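厨房互助 > 健康饮食 > 少盐少油

社区共餐想少放盐,可是一减盐大家就不爱吃了,怎么办?

Nazmiye Ersoy 发表于 2025年8月12日

大家好,第一次在这个版发帖,写得啰嗦请见谅。

我们几个邻居从二月开始在 Umstead 的活动室搞共餐,一周做一次午饭,来吃的多数是上了年纪的人,也有两三个带小孩的妈妈。起因特别简单,就是我婆婆体检回来,医生说血压偏高,让她口味清淡一点,她嘴上答应得好好的,回家照样一碗咸菜配稀饭。我寻思着一个人吃清淡的太可怜了,要是一桌子人一起吃,说不定就能坚持下来(我承认我有点天真)。

头几次挺顺利,大家图新鲜,吃什么都说好。后来我开始认真减盐,问题就来了。番茄炖豆子,我把盐减掉一半,汤里一点咸味都没有,连我自己都觉得像在喝热水泡豆子。有个大叔很客气地吃完了,下一次就自己带了一小瓶酱油来,放在桌子正中间,然后……一桌子人都开始传那瓶酱油。传到最后,我估计比我原来放的盐还多!我站在旁边又好气又好笑。

我试过的办法有:

多放蒜和洋葱。有点用,但是光靠蒜顶不住,而且有人胃不舒服,吃多了烧心。

换成低钠盐。用了两回,有人说发苦。另外我后来看到包装背面写着有些人不能随便吃,就没敢再用,想先问清楚。

用浓汤块。我以为汤块提味,就可以不放盐了,结果一看配料表,盐排在第一位,白忙一场。

现在的情况是,我一次要煮一大锅,干豆子就要泡 800 克,没有办法给每个人单独调味。活动室的炉子也很一般,两个灶眼,火还不大,想爆香都要等半天。预算也紧,太贵的香料我们买不起。

所以想问问有经验的朋友:

有没有什么办法能让大锅菜减了盐还有滋味?低钠盐到底能不能给一桌子不太熟的人吃?还有那瓶酱油,我要不要开口请他别带了?大叔人很好,每次都留下来帮我刷锅,我真的不想让他难堪。

先谢谢大家了!做过类似事情的朋友请多说几句,长一点没关系,我都会看完的。

Eimear Dolan 的回答

哎呀看到你这个帖子我就笑了,我们那儿当年传的是一罐辣酱,比酱油还咸。

我在社区厨房做了好些年大锅饭,不是营养师,下面都是灶台边上攒下来的土办法,你挑着用。

先说最要紧的一条:别一口气减一半。人的嘴是会习惯的,可是它要时间。你今天砍一半,谁都吃得出来,心里还会给这顿饭贴上一个“病号饭”的标签,以后你放再多香料也救不回来。我们当时的做法是每隔两三个星期往下减一点点,减到我自己尝着都拿不准有没有变,那就对了。而且千万别宣布!我第一年特别爱宣布,站在门口跟每个人讲“今天少盐哦”,结果大家还没动筷子就已经觉得淡了。后来我闭嘴了,同样一锅菜,还有人来跟我要方子。

第二,放盐的时间很重要。豆子这种东西,炖之前放一点,能进到里面去,嚼着有味;剩下的盐留到出锅前再放,味道浮在表面,舌头一碰就知道。同样的量,全部在中间放进去,最后就觉得哪儿都不咸。(有人说豆子先放盐会煮不烂,我煮了这么多年没遇到过,倒是番茄放早了,豆子会硬半天。你炖番茄豆子,记得等豆子软了再下番茄。)

第三,酸。这是我最想跟你讲的!你说汤喝着像热水泡豆子,我猜缺的多半是酸。关火以后挤半个柠檬,或者淋一勺醋,搅一搅再尝,你会觉得整锅汤忽然亮起来了。醋便宜得很,不用买好的。注意一定是关火以后,早放了香气就跑掉了。也不要放到能吃出“酸”的程度,就是刚好觉得有精神。

第四,鲜味要自己做。干香菇掰碎了泡水,泡的水澄一下倒进锅里,香菇也别扔。番茄膏舀一大勺,在油里炒到颜色变深、开始粘锅,再加水。你们灶火小没关系,小火慢慢炒反而不容易糊。洋葱也是,切碎了小火炒到金黄发软,半个钟头跑不掉的,可以让来得早的人轮流看着,一边聊天一边搅。我们那儿好几个阿姨就是冲着这半个钟头来的。

香料的话,孜然、甜椒粉、黑胡椒,这三样够你变出好多花样了。买整粒的孜然,用之前干锅焙一下,闻到香味马上倒出来,用擀面杖压一压。一包 100 克的能用很久,不要买那种小玻璃瓶装的,贵得没有道理。另外买混合香料之前翻过来看一眼,好多混合调料里面第一样就是盐,跟你那个汤块一个毛病。

再给你一个我们用得最勤的东西,我们管它叫“绿汁”:香菜或者欧芹一大把,蒜一瓣,柠檬汁,一点油,全部剁碎拌在一起,不放盐。每人碗里舀一小勺。颜色好看,味道又冲,吃的人注意力全被它拐走了,根本想不起来问盐的事。有人不吃香菜就换成葱,或者薄荷,手边有什么就用什么。

还有个小心得,跟味道无关但是特别管用:一桌菜里留一样味道正常的。比如豆子和蔬菜都清淡,就配一小碟切碎的橄榄或者一点点奶酪,一人一撮。嘴里偶尔碰到一下咸的,整顿饭就不觉得寡淡。全桌都淡,那真的是受罪。

至于酱油嘛,我的意见是别不让他带。你不让他带,下次带的就是三瓶,还藏在口袋里。你可以自己准备一个小碟子,配一把很小的勺子,放在桌角不要放中间。人懒,伸手够不到就算了。酱油瓶子那个口子一倒就是一大股,换成小勺舀,量马上就下来了。我们那罐辣酱就是这么慢慢没人碰的,最后过期扔掉了。

哦对了,菜趁温热的时候尝咸淡,别刚开锅烫得要命就尝,那时候什么都尝不准,我为这个多放过好多次盐。

Ankit Chaudhary 的回答

楼上说得很全了,我只回低钠盐那一段,因为这个我吃过亏。

低钠盐一般是把一部分氯化钠换成氯化钾。对很多人来说没什么,可是肾功能不好的人,还有吃某些降压药、某些利尿药的人,钾是要当心的,吃多了会出问题,严重的时候影响心脏。你那一桌子上了年纪的,谁吃什么药你不可能都知道,人家也不见得愿意跟你讲。所以大锅菜里我绝对不会放。我父亲就是肾不太好,有一回去亲戚家吃饭,人家一片好心,满桌都是低钠盐做的,回来才说起,把我妈吓得不轻,第二天就带去抽血了。还好没事。

谁家里想用,让他自己拿着包装去问医生或者药房的药师,两分钟就能问明白。你做饭的人不要替别人决定这个。你婆婆也一样,先问过再换。

你说的发苦就是钾的味道,加热久了有人觉得更明显。

顺便讲一句,酱油、咸菜、火腿、腌橄榄、面包、奶酪,这些里面的盐都要算进去。我以前光盯着盐罐子,菜里一粒盐都不放,然后早饭三片面包夹火腿,血压一点没动,还跟医生抱怨。医生让我把一天吃的东西写下来,写到中午我就不好意思再写了。

罐头豆子买无添加盐的,买不到就倒进漏勺里用清水多冲几遍,能冲掉一些。不过你是自己泡干豆子,比我勤快,这条可以跳过。

还有,要是有人头晕、血压突然高上去,那不是少放两勺盐能解决的,让他去看医生,别在饭桌上互相开方子。我们那边就有个热心人,见谁都推荐芹菜汁。

Telma Farías 的回答

我没有前面两位那么有经验,就说一下我们这边怎么做的吧,不一定适合你。

我们是带孩子的家庭一起做饭,大人小孩吃一锅。因为有小的,所以从一开始就几乎不放盐,等盛出来以后大人的那份再调。做法很笨:锅里先盛出小孩的,剩下的再加盐加香料。你们要是有高血压的老人,也可以反过来用,先盛出清淡的一大盆,剩下的再加一点点味道,让大家自己选。缺点是碗多、盆多,洗起来要命,而且有人会不好意思去盛清淡的那盆,觉得丢脸。我们后来就不写“少盐”了,两盆都写菜名,一盆叫番茄豆子,一盆叫香料豆子,去拿前面那盆的人立刻多了起来。名字这个东西真奇怪。

我家小的特别爱吃烤过的胡萝卜,切成条,拌一点油和孜然,烤到边上发焦,甜得像糖,一点盐都不用。如果你们活动室有烤箱一定试试!没有烤箱就用平底锅,少放点,别堆起来,堆起来就变成蒸的了。南瓜、红薯、菜花也都可以。菜花要烤得狠一点,烤到你觉得是不是过头了,那个时候最香。

还有扁豆汤,我写一下我的做法,够一大家子吃:红扁豆 300 克洗到水清,洋葱一个切碎炒软,胡萝卜 2 根切丁,姜一小块,姜黄一点点,加水煮到扁豆自己化开。另外起一个小锅,热油炸一点孜然和蒜片,滋啦一下浇上去,再挤柠檬。红扁豆不用泡,小火也熟得快,你们那个灶应该合适。这个汤放一夜会变得很稠,第二天加点热水就行。盐我是最后放,一小撮,尝了再说。

关于那位大叔,我觉得你可以请他来帮你尝味道啊!他不是每次都留下来刷锅吗,那让他早来半个小时,给他一把勺子,请他说缺什么。我们这里原来有个爷爷,每次都嫌淡,后来请他管调味,他比谁都小心,捏着盐罐子想半天才撒下去一点,还训别人手重。哈哈。当然每个人性格不一样,你比我了解他。

我自己也有个问题想顺便问问楼上的 Eimear:绿汁能提前一天做好放冰箱吗?我每次早上都来不及剁,可是提前做好像颜色会变。

Eimear Dolan 回复 Telma Farías:

可以的,油多放一点,压平了,表面盖一层油再盖盖子,柠檬汁先别放,吃之前再挤。颜色会暗一点点,味道还行。再久我就不建议了,里面有生蒜,放冰箱也别放太多天,剩下的炒个饭用掉。

Nazmiye Ersoy 回复:

太感谢了!!我一条一条抄在本子上了。低钠盐那包我已经收起来不用了,下回先让婆婆问问药师。柠檬这个我晚饭就试了,拿中午剩的豆子汤,关了火挤了小半个,婆婆喝完问我是不是换了豆子。我没吭声。

请大叔来尝味道这个主意我怎么就没想到呢,打算下次刷锅的时候跟他提。小勺子也去买。烤箱我们没有,平底锅倒是有两口,胡萝卜准备分几批煎,就是不知道来不来得及。香菇水我也想试试,不过有一位邻居不喜欢蘑菇味,可能先少放一点,看她吃不吃得出来。

做完了我再上来跟大家说结果。

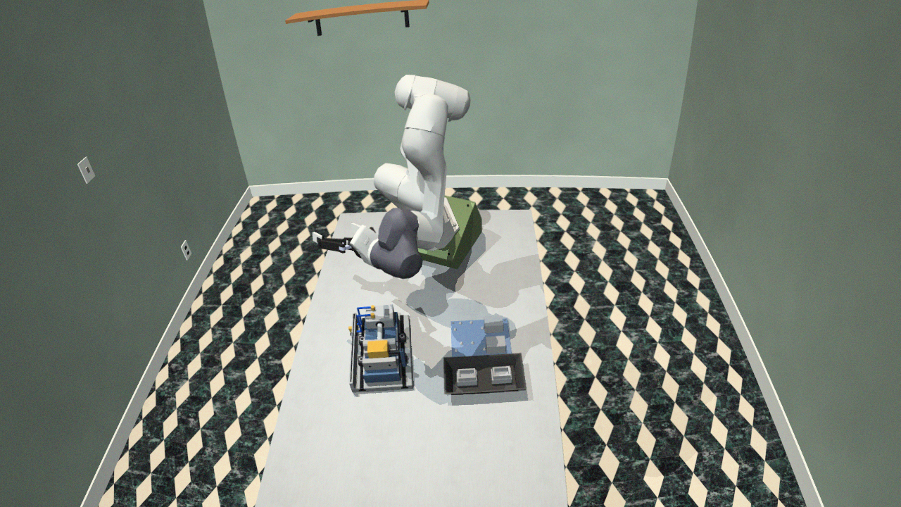 后墙高处的木搁板,下面是黑色托架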